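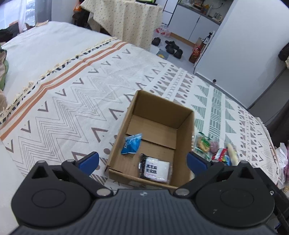 Sorting small packets: can a machine do it yet?

Short answer, sort of. Long answer is below, with tips that help whether it's a gripper or you doing the sorting. Typed this up fast, Jan 29, 2025, so excuse the typos.

Snack packets are a nasty test. Crinkly plastic, shiny labels, long skinny sticks, tiny round things. All different shapes and none of them stay put. A person does it half asleep. A two-finger gripper has to think about every one.

What machines manage OK now

Stiff flat packets on a hard surface. Boxes. Cans. Anything with a edge that stands up a bit. Socks, kind of, if you don't care about pairs. Putting things IN an open box is the easy half, just let go over the middle.

What still goes wrong

Flat packet lying right on the bottom of a box. Fingers can't get under it. Packet leaned on a side wall, the jaw hits the cardboard first. Wrappers in a pile, you go for one and get two. Soft bedding is bad too, the packet sinks when you push down and the throw comes up with it. Busy patterned cloth doesn't help a camera any either. Zigzags and candy wrappers, good luck.

Tips for sorting on a bed or table

Take the lid off the box. Flaps too, or cut them off clean. Flaps grab sleeves and they grab jaws.

Wide low box beats a tall narrow one every time.

Spread the pile before you start. One layer. Leave a finger of space between packets if you can stand it.

Plain sheet or a tray under everything if a machine is doing the picking. Tray is better, nothing sinks.

Big stuff first, then wrapped candy, long sticks last. Lay the sticks all one way.

Small packets get stood on edge in the box once there's enough to hold each other up. Much easier to get out again later.

Pick crinkly packs up by the sealed end. Pinch the fat middle and you get crumbs.

Check dates while it's in your hand. No gripper I've tried will do that for you.

My own numbers

Kept a tally over January because I'm like that. 2,379 tries at picking up one small item, all kinds of surfaces. On the hard tray, 700 tries, very few bad ones. On bedding, 400 tries and I quit early, it was getting on my nerves. The rest was boxes, shelves and the kitchen counter. Boxes were OK until the last 3 items. Always the last ones, down flat or in a corner. Tip the box a little, they slide together, go again.

Soft finger pads make more difference than a stronger squeeze. Stronger squeeze just pops the bag.

Is it worth it

For a house, no, not yet. By the time you've layed out the tray and spread the pile you could of done the whole job by hand. In a shop, packing the same few items all day, different story. Saeed Mazandarani over at Sterkitz packs sample boxes and wants a machine for the filling part only, with a person still doing the laying out. Sounds right to me.

Next time: folding throws with tassels. Not looking forward to it.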